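How do I fold heavy sweaters so they don't stretch or crease?
Asked in Clothing Care and Storage – 3 answers

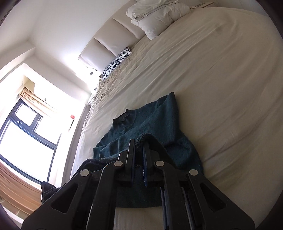 Question

I have a closet with one rod and no shelves, so for the last couple of winters my sweaters have gone on hangers. Most of them now have bumps at the shoulders, and the long ones have gotten longer. I moved them into a dresser in August, but the drawers are only deep enough for a few at a time and everything comes out with a hard line down the front.

What is the right way to fold a thick knit? I usually do it on the bed since I have no big table. I fold it in half lengthwise, then in half again, and the sleeves end up bunched in the middle. Also, is rolling better? I have read both. The sweaters are a mix of wool, cotton and a couple of acrylic ones, if that matters.

I rent, so I can't screw shelves to the wall. I was looking at the Trundow hanging shelf thing that goes on the rod but I don't know if it holds up.

Answer 1 (accepted)

The line down the front comes from folding in half lengthwise. Fold in thirds and it goes away, or at least the creases land at the sides where they don't show.

1. Lay the sweater face down and smooth it out with flat hands. Pull the hem straight but don't tug on it. Close any buttons or zippers first.
2. Take one side and fold it in toward the middle of the back. The fold should start at about the midpoint of the shoulder.
3. Lay the sleeve down along the fold you just made, so it points at the hem. If the sleeve is longer than the body, turn the cuff back up.
4. Do the other side the same way. You should have a long rectangle. The sleeves can sit next to each other or overlap a little. Next to each other is flatter.
5. Fold the hem up toward the neck, once for a shelf or twice for a drawer. For really bulky ones, once is enough.
6. Turn it over so the neck is on top.

Lift it from underneath with both hands when you move it. Picking it up by the shoulders undoes most of the work and also stretches it, especially cotton.

For your drawers, stack no more than 3 thick ones. The weight is what presses the creases in. Heaviest on the bottom. If you still get lines, put a sheet of plain tissue paper inside the last fold. I buy mine in the gift wrap aisle.

On rolling: it's fine for thin knits and for a suitcase. With a thick wool one the outside of the roll gets stretched and the inside gets squashed, and it takes more room in a drawer anyway.

As for the shoulder bumps, wet just that spot with a spray bottle, push it flat with your fingers and let the sweater dry lying on a towel. It took two tries on one of mine. The ones that grew longer may be harder. Wool will sometimes come back if you wash it cool and push it into shape while it's damp. The cotton ones you can try a few minutes in the dryer, but check the label and keep looking at it. Acrylic mostly stays how it is once it has stretched.

Comments on this answer

The tissue paper tip helped. I also turned the stack around so the folded edge faces up and I can see which one is which.

Does face down matter? – Yes, if you start face up the sleeves end up on the front.

Answer 2

I had the Trundow hanging shelves in my last apartment. They sagged after some 5 months, and I only had sweaters and a pair of jeans in there. The bottom of each shelf is cardboard inside the fabric. I cut thin board to fit and slid it in and they were OK after that. A friend has the one from Yaman and says it is stiffer, but it's wider too, so measure your closet.

If you have space under the bed, get a flat bin with a lid. Make sure everything is clean before it goes in. Moths go for food stains and sweat, and you won't notice until you take it out in the fall. Cedar blocks help a bit but they need sanding every so often or they stop smelling like anything.

Don't use vacuum bags for wool. I did one winter and the sweaters came out like cardboard.

Answer 3

just hang them folded over the bar of a hanger, sleeves and body over the bar, not on the shoulders. been doing it for years, no bumps. use a thick hanger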